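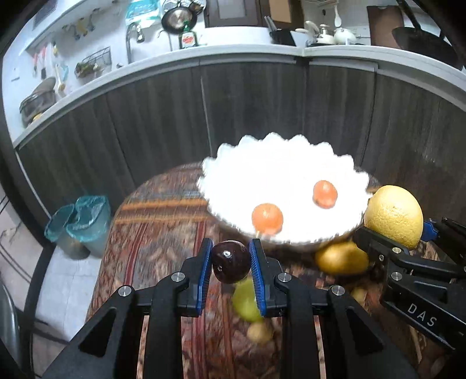
# Ferkura 2

Ferkura is grasp planning and control software for two-handed work. It takes in wrist camera video, finger opening and hand position, and turns them into motion your arms can follow. Version 2 is the release we've wanted to ship since the very first build, and we're pretty thrilled with how it handles the awkward stuff: fruit, crockery, soft packets, anything round that would rather roll away than be picked up.

A plum is a lovely test of a planner. It's small, it's smooth, and it marks if you squeeze it too hard. Put it on a patterned cloth with a grapefruit and a pear close by and you've got a proper workout for the perception side as well. Ferkura 2 was tuned on tables like that, in ordinary kitchens with ordinary clutter behind them.

## What's in the box (well, the download)

**Prulletti, the perception module.** Prulletti finds objects in wrist camera video and keeps hold of their outlines as the fingers close in. The old version lost small items once a finger covered half of them. The new one carries the shape forward from earlier video and keeps updating the part it can still see. It also copes far better with motion blur, so you don't have to slow every demonstration down to a crawl to get a usable track.

**Skotel, the planner.** Skotel plans for both hands together. Give it a target for each and it works out who goes first, who waits and where the elbows end up. If you're filling a bowl it treats the rim as a keep-out edge and brings the fingers in from above, and you can set the clearance per object. Wavy and scalloped rims are supported now too! Version 1 modelled every bowl as a plain circle, and we heard about it.

**Kettunen, the replay and labelling tool.** Load a recording, scrub through it, mark where each grasp begins and ends, and send the result to training. Left and right hands have separate tracks, and you can trim one without touching the other. Keyboard shortcuts cover the lot, so after an hour or so you'll hardly reach for the mouse.

## Grip control

This is our favourite part of the release. Each object class has a closing profile with three settings:

- `approach_speed`: how fast the fingers travel before contact
- `contact_threshold`: how much resistance counts as a touch
- `hold_margin`: how much extra closing is allowed after that

Plums, pears and grapefruit each get their own profile, and there are 72 profiles in the standard library. You can copy one, rename it and adjust it while the arm is running. Changes take effect on the next grasp, never in the middle of one.

A grippy finger surface such as a ribbed pad lets you bring `hold_margin` down a fair way. Start with the library value, lower it in small steps and stop at the first slip. Kettunen will plot finger opening against time so you can see the slip as a little step in the line.

## Working with hand-held recordings

Ferkura reads demonstrations made with hand-held grippers as well as arm logs, and you can mix the two in one project. Hand-held recordings are a joy for kitchen work, with quick natural movements and loads of variety, but people reach in ways an arm can't always copy. Skotel's new reach check compares each recorded path with your arm's joint limits and colours the result:

- Green: the arm can follow it as recorded
- Amber: the arm can follow it at reduced speed
- Red: out of reach, or the two arms would collide

You can leave red sections out of training with a single tick box. Amber sections stay in by default, and we'd suggest keeping them, particularly if your set is small.

Our sample project holds 1,097 labelled grasps on fruit and kitchenware. It's included with every licence and it opens straight into Kettunen, so you can have a good poke around before recording anything of your own.

## Requirements

| Item | Minimum |
|---|---|
| Arms or hand-held grippers | 1 (2 for two-handed planning) |
| Cameras | 1 per gripper |
| Memory | 8 GB for replay, more for training |
| Operating system | 64-bit Linux |
| Network | Wired connection to the arm controller |

Replay and labelling run happily on a laptop. Live control wants a dedicated machine, please, with power saving switched off.

## Upgrading from version 1

Projects open without conversion. Custom profiles come across with their old values, but `hold_margin` is now measured in millimetres, where it used to be a percentage of finger travel. Kettunen shows the two side by side the first time you open an older profile and asks you to confirm the new figure.

Bowl models saved as plain circles keep working. To switch one to a traced rim, open it in Skotel, choose **Trace edge** and pick a recording where the whole rim is visible.

## Known issues

- Glossy fruit under a bright window can split into two outlines. Turning on **Merge highlights** in Prulletti fixes most cases.
- Busy tablecloths slow the first detection. Once an object is found, tracking runs at normal speed.
- Kettunen's zoom level resets when you swap between left and right tracks. A fix is due in the June update.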